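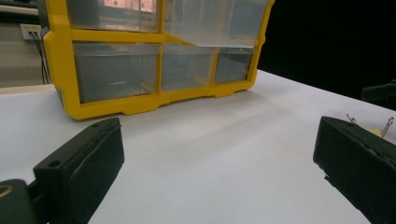 Monday, 9 p.m.

I have been looking forward to this all weekend and it did not let me down! The little drawer case is up on the white table and I've been fussing with it ever since supper. I love it. It's so yellow! I had it down to either this one or the gray tower from Brouwer, and I kept going back and forth between them (the gray one would have matched everything, sure, but who wants to match everything?). I'm very glad I went with the cheerful one.

What sold me was the handle on top. The whole case can go from the desk to the kitchen and back, so when I'm wrapping things or doing the bills I can bring the lot with me. My old system was three shoeboxes and a cookie tin, and you can guess how that went. I spent most of last July hunting for one roll of stamps. They were in the tin, under the buttons, where I had looked twice.

Anyway, drawers. I've made a plan on the back of the Drarnow catalog, with a little grid in pencil, and I've already rubbed half of it out.

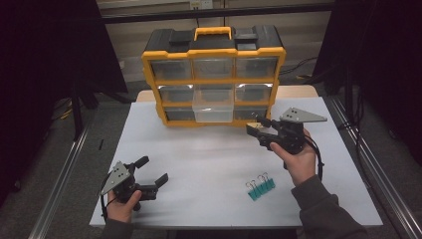 Nine drawers sounds like plenty until you start handing them out. Stamps need one. Rubber bands and string can share. Pushpins want their own, and I'd like a drawer for the spare keys, even the ones I can't match to a door anymore. Then I got stuck on the middle one in the bottom row. It's the easiest to reach when I'm sitting down, so it ought to be for something I use every day. Pencil stubs? Tape? I've written tape with a question mark.

The clear fronts are my favorite part. I can see what I've got without opening a thing, which for someone like me is just wonderful. I was going to make paper labels too and now I think I'll skip them, or maybe only do the keys.

Binder clips go up high. I decided that one right away, they're too bulky for the narrow spots and I'm always grabbing for them when I do the Memosard newsletter pages.
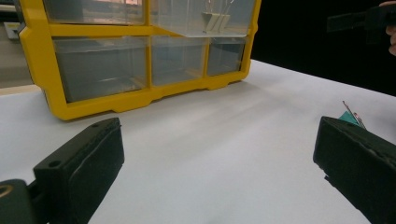
Clips or wire bits in an upper drawer, wire loops standing up.

I still have the big box of clips to sort, 80 of them according to the lid, though plenty have wandered off since then. The good strong ones I want to keep together. The bent ones can go, and I mean it this time.

The pale ones are so pretty behind the clear plastic! I may give them a drawer to themselves and let the plain black ones live somewhere lower down.

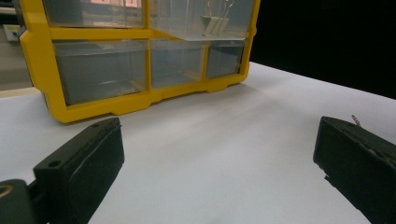
Cream binder clip, drawer slid partway out.

Tomorrow: empty the cookie tin, find out what is in the third shoebox, and ask at Anard if they sell those tiny divider cards. If they fit, the stamps can be split by price. I also want to move the lamp closer so I can work at the table after dark. It's late now and I should go to bed, but I think I'll just do the rubber bands first.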